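Kunder Flatweave Rug – Dark Brown

Product code 2168

The Kunder is a hard-wearing flatweave rug for living rooms, studies and dining areas. It is woven in wool on a cotton warp and has no pile, so chairs slide over it easily and crumbs don't sink in. The design is by Laine Rätsep, who has drawn four other rugs for our Skatel range.

Dark brown is the deepest of the three shades. It hides day-to-day marks well and sits comfortably with pale furniture. If your room gets little daylight, you may prefer Oat or Clay, which are on their own pages.

Sizes and weight

Small: 120 x 170 cm
Medium: 160 x 230 cm
Large: 200 x 300 cm
Thickness: 7 mm
Weight: 1,561 g per square metre

Sizes can vary by up to 2 cm in either direction. Rugs arrive rolled, and the corners may lift at first. Roll the rug the other way for an hour, then lay it flat with a few books on the corners overnight.

Choosing a size

Under a table, the rug should stick out at least 60 cm on each side where people sit, or the back legs of the chairs will catch on the edge. For a desk against a wall, the Small is usually enough. Next to a sofa, most people go for the Medium and tuck the long edge under the front feet.

A dark rug with a white table is a common pairing, and it works in plain rooms as well as busy ones.

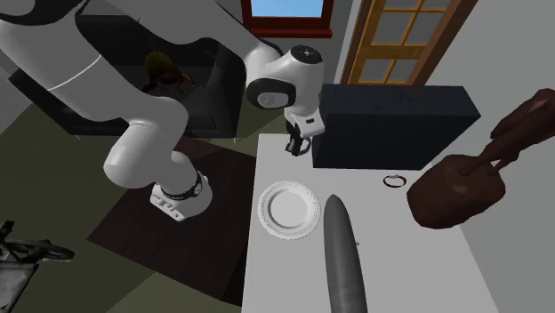
Care

Vacuum once a week with the brush turned off. Blot spills straight away with a dry cloth, then a damp one. Do not rub.

Do not machine wash or tumble dry. The wool can be professionally cleaned – ask for a method suited to cotton warps.

Turn the rug round every six months so that it wears and fades evenly. Both faces are finished, so it can be flipped as well.

Underlay

The Kunder has no backing. On wood, tile or laminate we recommend the Avotiņš felt underlay, sold separately and cut 2 cm short on every side. It is safe with underfloor heating.

Delivery and returns

Small and Medium rugs are sent by parcel courier in three to five working days. The Large is brought by a two-person team, who will ring to agree a time. Delivery is free on orders over £50.

You can return an unused rug within 30 days. Please keep the cardboard tube and the end caps.

Samples

A 15 cm square of each shade can be posted on request. Write to Sigita Sakalauskas in customer services and give the product code.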